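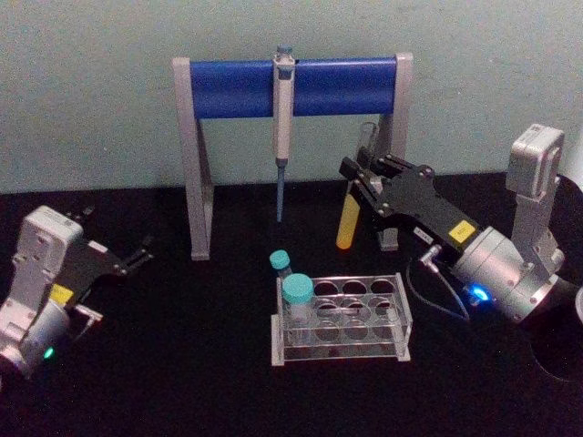 Chapter 5
Chores and Shop Work: What Machines Can Do So Far

A machine that welds the same seam all day has been ordinary factory equipment for a long time. A machine that can clear a dinner table, or tidy a workbench someone else has left in a mess, is still hard to build. This chapter looks at the gap between those two kinds of work.

Small bench tasks are a useful place to start. Putting a test tube into a rack takes a person very little thought. A machine with two arms and parallel grippers has to find the tube, close on it without cracking it, keep it upright, and line it up with one round hole among several. Clear plastic and glass make this harder, as many cameras judge depth poorly through them. A screw cap adds another problem: one hand has to hold the vial while the other turns.

Myfanwy Prosser, who ran bench trials at the Grorcombe workshop, scored each task in two ways. She recorded whether the machine finished, and whether it finished without help. On a rack-loading task her machine finished 90 percent of its attempts, but only 59 percent without a person stepping in. A shop owner who reads only the first figure will plan for the wrong number of staff.

Household chores are harder again. Racks come in standard sizes. Kitchen drawers do not, and laundry changes shape each time it is picked up.

5.1 What Counts as a Chore

For this chapter, a chore is a task with a clear end state and no fixed starting state. Loading a dishwasher is a chore. Stamping a part that always arrives in the same position is not.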